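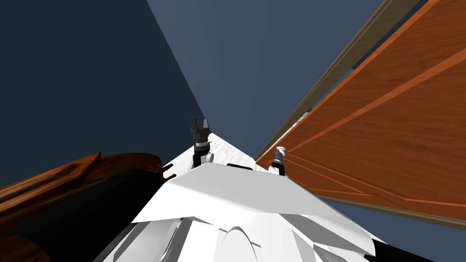
Step 1. Run the task in simulation before requesting quotes

Planning a budget for a two-arm mobile robot starts with the task, and the task used on this page is opening an interior door. Build the room with flat walls, a paneled door and a knob of the correct diameter. Textures can wait. At Worar, this stage used one workstation and one engineer for 29 working days, charged to the planning budget and kept out of the equipment line.

Record the following for each run:

Arm reach at the knob, measured from the base
Gripper opening required to clear the knob
Floor space taken by the base with the door closed and fully open

Step 2. Decide whether the second arm is needed

The second arm and its gripper are usually the largest optional item on a quote. Ask each supplier to price the one-arm and two-arm versions separately. Arkeck and Noguchi both did this on request. Ulby quoted the pair as a single item, and the comparison had to wait until May for a revised sheet.
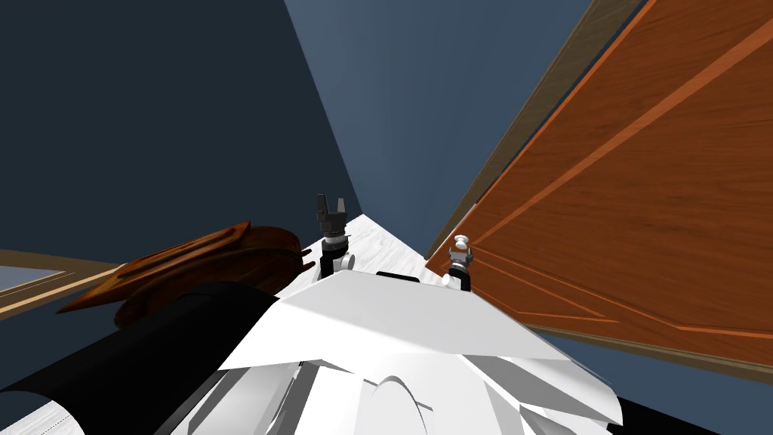 Base parked at the door, with one gripper upright and the other near the door's lower edge.

If the second arm is idle in most runs, list it as a deferred purchase. Confirm in writing that the mounting points and wiring for it are included in the base price.

Step 3. Specify the gripper

A parallel-jaw gripper is the default choice. Size it from the largest knob or handle on site and add 5 mm of clearance per side. Keep the approach path in the file with the specification, as a jaw that fits the knob may still strike the frame on the way in.
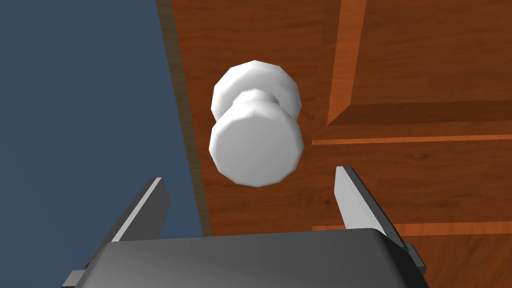
Finger blades are wear parts and belong in the operating budget. Order 3 spare sets with the robot and ask for the unit price of later sets to be fixed for the warranty period.

Step 4. Fill in the budget sheet

Enter base, arms, grippers, spares, freight, installation and training on separate lines. Put simulation hours on the planning sheet. The Worar template has 113 lines, and most single-site projects leave the safety fencing section blank.

Send corrections to the template to Joni Honkanen.

Last updated Jul 8, 2019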